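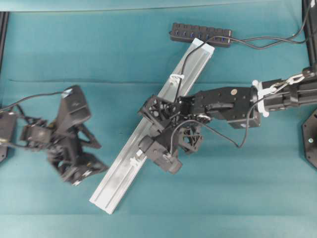 The bench right now: both arms, the rail and the hub

Cable keeps tugging at the wrist on a two-arm bench build, how do you route yours?

Posted by Hayley Pearce, April 2021

Hi all! I've been building a pair of arms at the shared workshop in Ekstead since January and I am having the best time, but I've hit a cabling problem and would love some ideas before I start drilling things.

The setup is two small black arms facing each other across a bench, one on each side, with printed lattice fingers on the grippers (the kind with the triangle cutouts, they flex really nicely). Everything goes back to a seven-port USB hub at the back of the bench. I've got a length of aluminum extrusion with a groove down it, and at the moment a cable runs along it from near the hub toward the right arm, held with small white zip-tie clips. The clips are great. I love the clips.

What isn't great is the last bit. There's a loop hanging off the wrist that droops down to the bench and comes back up to the forearm. When the arm reaches all the way left, the loop pulls tight and the module at the wrist drops off the USB list. Then it comes back by itself a moment later, so my script carries on as if everything is fine and I get a hole in the log. If I make the loop longer, it drags over the bench and the fingers grab it. They grabbed it 3 times in one evening!

So do I keep the rail lying on the bench and work on the loop, or mount the rail to the posts and bring the cable down from above? And is there a good way to figure out the loop length besides guessing? Budget is small. I do have access to a printer and a drill press.

Triin Žukauskas

Oh this looks like so much fun. I went through the same thing with my Paterson build last winter and ended up going overhead, and I'd do it again in a heartbeat.

Before you buy or drill anything, do the string test. Turn the motor power off so you can move the arm by hand. Tape a piece of string to the wrist where the connector goes in, and run it back to the first fixed point on the forearm. Now push the arm through every pose you care about, including the ugly ones (wrist rolled all the way over, elbow folded right up). Let the string slide through your fingers at the forearm end and put a pen mark on it whenever it pulls out farther than before. Your longest mark plus a little slack is your loop. Mine came out at 200 mm and I had been using nearly double that, no wonder it was catching on everything.

Then deal with the connector, because I'd bet that's where your dropouts come from. A plug that gets pulled sideways will let go for a split second and then reconnect, and that sounds just like what you've got. Put a tie on the housing right behind the plug so the tie takes the pull. Leave a small relaxed bend between the tie and the plug. Don't crank it down hard, you only want the cable to stop sliding.

For the overhead version, fix the rail across your two posts, above the highest point the elbows reach (check this with both arms up at the same time, I forgot and had a very loud afternoon). Clip the cable along the groove every 12 cm or so and let it hang down to the forearm with a soft bend. You still need the short loop at the wrist, but it moves a lot less since the long stretch isn't lying on the bench anymore.

Also check whether your hub has its own power supply. Two arms plus whatever is on the wrists can ask a lot of one computer port, and low power looks a lot like a bad cable. Easy to test: plug the wrist module straight into the computer and do the same full reach. If it still drops, it's the cable.

Please post pictures when it's up!!

Sheila Sugden

get a thinner cable. the stiff ones fight you the whole way and no clip will fix it. I use the floppy silicone kind and never looked back

Mirela Nogueira

Agree with Triin on the string test, that's a lovely trick and I'm stealing it. One thing I'd do differently is leave the rail low for now. We tried overhead on our Brirnutell bench and the hanging cable swung whenever an arm stopped fast, enough to bump the other arm's elbow. We got it calm in the end with a strip of elastic from the rail to the cable about halfway down, but it took a few tries to get the stretch right.

If you stay low, bolt the rail to the back edge so it's out of the reach of the fingers, and bring the cable onto the arm at the base. Follow the arm up joint by joint, with a small loop at each one. It's more clips and more fiddling, but no single loop has to do all the work and you can keep the middle of the bench clear.

And for the hole in your log, have the script stop when the device goes missing. It's a few lines and you'll be so glad the next time something wiggles loose. I can paste ours if you tell me what you're running.

Hayley Pearce

You are all wonderful, thank you! Did the string test with a bit of kitchen twine tonight and my loop is far too long for the middle poses and too short for the full left reach, so it was wrong both ways. Going to tie down the connector first and try the hub swap, then decide on the rail. Mirela, yes please to the script, it's all Python on an old laptop.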